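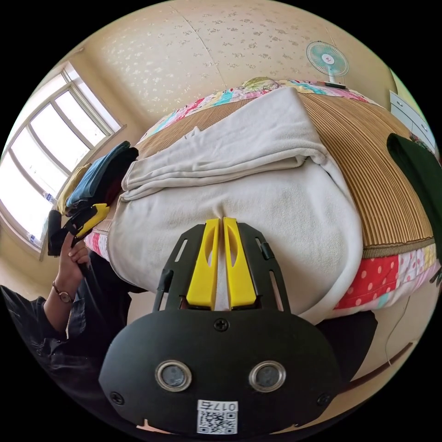
Eserstead, Friday, January 29, 2021

ok so the Trastska record. Quick one before work, have had it on since six and I need to get some of this down or I'll lose it.

Nine songs. Called Hotville. Second album, first one since Maeve Mac Giolla took over singing, and you hear it straight away. The old stuff was all shouting over the drums. She sits way back. Almost talking on track two. Then the chorus comes in and I had to turn it down, neighbors.

Favorites so far: "Mollah" (the long one), the short one after it with just the organ, and whatever track 8 is. My download has the titles in the wrong order so I may be praising the wrong song here. Will fix later.

Janaka Kodikara on bass again. Love his playing, always have, but he is burried on side one. Side two is much better. Someone had a word maybe. The line under the last verse of "Mollah" is the best thing he's done, four notes, goes round and round, drops out right when you want it most.

Don't love: the spoken bit. The fade on the closer, way too early, they were just getting going. Also the drum sound on track 3, like a cardboard box. Maybe on purpose.

Vinyl is May. Pressing of 2,217 which is a weird number, no idea, and I've already ordered mine. Shipping was over half the price of the thing. Fine. There's a lyric sheet with it apparently and I want to know what she's saying in the second verse of track 5, I keep hearing "leave the ladder with the dog."

No tour obviously. They did a set from the practice room last week, 4 songs, sound kept dropping but the new ones hold up with no overdubs. Maeve forgot a whole verse and laughed thru it. Miss shows so much. Last one I saw was them too, the old lineup, back room, terrible PA, lost a glove.

Anyway go listen. Start with side two. Gotta run, more on the lyrics when teh record gets here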